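Home Tickets Machines Rotas Help
Staff pages > Brustasville > Laundry > Ticket 2201
Filed under: Arms and washers, open faults

Madalena Peixoto, 28th July

Right, me again. The arms keep stopping with "grasp lost" when they get to the big bag, and then I get the beep on my pager and walk the whole corridor back. Eighteen stops so far this week! Malte asked me to write down everything I try, so this is that. First thing, I moved the load up onto the chair, bag and all, in case the floor was too low for them.

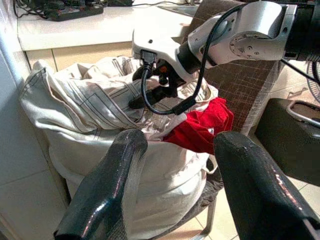
Page 1 of 2

Fewer stops with the chair, but still some. Larysa thinks it's the folded top of the bag — they grab canvas and cloth together and then pull against themselves. I rolled the top down and got a good long run out of it. Then I tried the load on the floor next to the washer again, same settings, speed at 40.

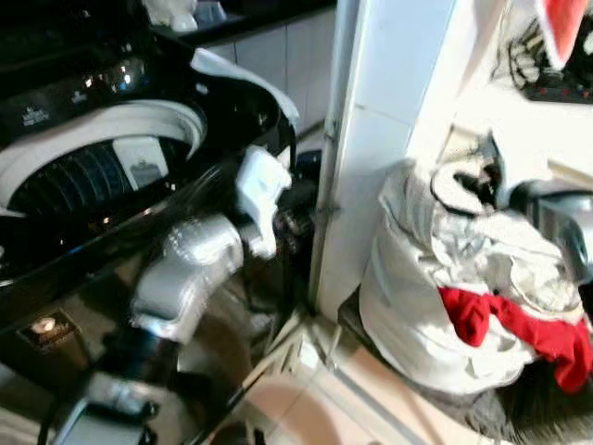

Two stops that time, both on the heavy stuff. T-shirts are fine, it's jeans that catch. Oluwatosin put the grip setting up a notch from the Pravument menu and told me to leave it there for the rest of the shift, so I did. 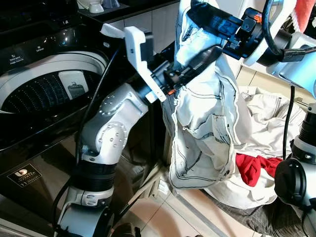 Brustasville Laundry Team

One more thing while I'm here. I used to load every wash myself and my shoulders knew all about it, so I'm not asking for the old way back. But I'm now meant to be folding upstairs while this runs, and Conceição has me down for both on the rota. Could someone put the pager time in as proper work? I've asked Skalik for the new grip settings too, no answer yet.

Status: open, with Malte.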